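Berno method (cloth handling)

The Berno method is a way of teaching a pair of robot arms to handle soft cloth, most often T-shirts, by learning from examples given by a person who steers the arms by hand. It takes its name from Berno, the software in which it was first put together, and it belongs to the wider family of methods known as imitation learning. The first account of it was put out by the Matlala workshop on February 24, 2020, and a fuller set of results followed in December of the same year.

Background

Cloth has long been a troublesome thing for robots, and anyone who has wrestled with a fitted sheet will have some sympathy with them. A box or a cup keeps its shape wherever you put it down, but a shirt can lie in more ways than anybody could hope to write out beforehand, and a sleeve may well be hidden under the very part the robot would like to pick up. Earlier work at Matlala tried to find the corners and edges of a garment first and then plan each move from there, and this did nicely with towels but rather poorly with anything that had sleeves.

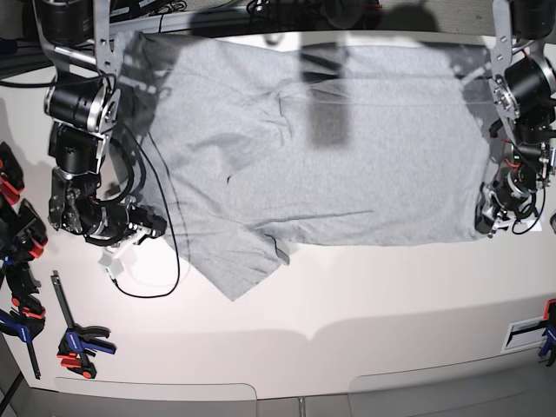
A grey T-shirt between the two arms of a cloth-handling set-up, with one sleeve hanging down at the lower left.

How it works

The Berno method does away with the search for corners altogether. A person guides both arms through the whole job, and the software keeps the camera views together with the positions of all the joints. The first collection, called Domdale, held 1431 of these guided runs, made with 42 different garments. A network is then trained to look at the present views and suggest the next short stretch of movement for both arms at once, so that one hand, so to speak, always knows what the other is up to.

Views are taken from above the table and from close to each gripper. The close view matters a good deal just before a grasp, when the finger pads are near the cloth and a small fold or crease may decide whether one layer is taken up or two.
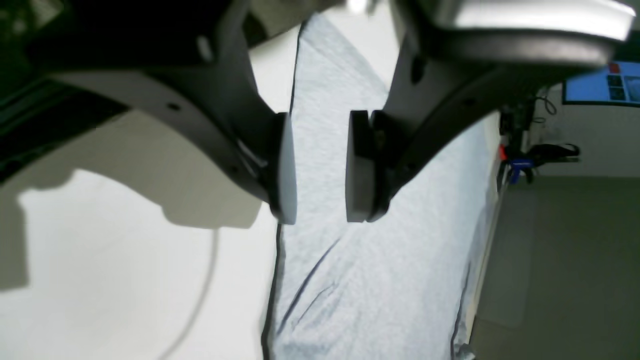

Results

In the December tests the trained system was given 1000 attempts at laying out and folding a shirt, with each attempt allowed 3 tries at a missed grasp before it was marked as failed. Plain knitted shirts gave the least bother. Thin, slippery cloth was a good deal harder, and so were shirts that began inside out, which had been left out of the Domdale collection.

A later version, Flaltov, kept the same network but added guided runs in which the person let the cloth slip on purpose and then put things right. This made the arms noticeably better at recovering from a poor grasp, although they also became slower, as they would sometimes let go of a perfectly good hold and take it again.

See also

Imitation learning
Two-armed robots
Flaltov
Domdale collection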